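We got to the Widberg fort museum just after it opened for its spring open day, and I could have stayed until dark. The place sits on a ridge above Escombe, and the walk up from the lower gate takes you past the old powder store, the bakery and the long brick barracks where 411 men were quartered in the siege winter.

The barracks was my favorite part. Only 13 of the original rooms are open, but what rooms! Names and dates are scratched into the plaster by the windows, and our guide let us take all the time we wanted with them – I filled four pages of my notebook.
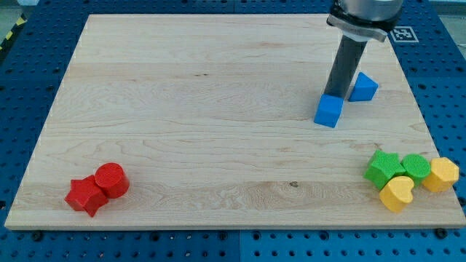
Can you go down into the tunnels? Only with a guide, and only in groups of 18 or fewer, so put your name down at the gate as soon as you arrive.

The Fesine tunnel is the one to ask for. It runs under the north ditch and comes out by the Perron battery, where the view over the river is wonderful. The archive room next door has more than 1,000 letters from the garrison, and a few were laid out for us to read. The tunnels open again in April and I already want to go back, this time with a better flashlight.

Contact | © 2019 | Back to top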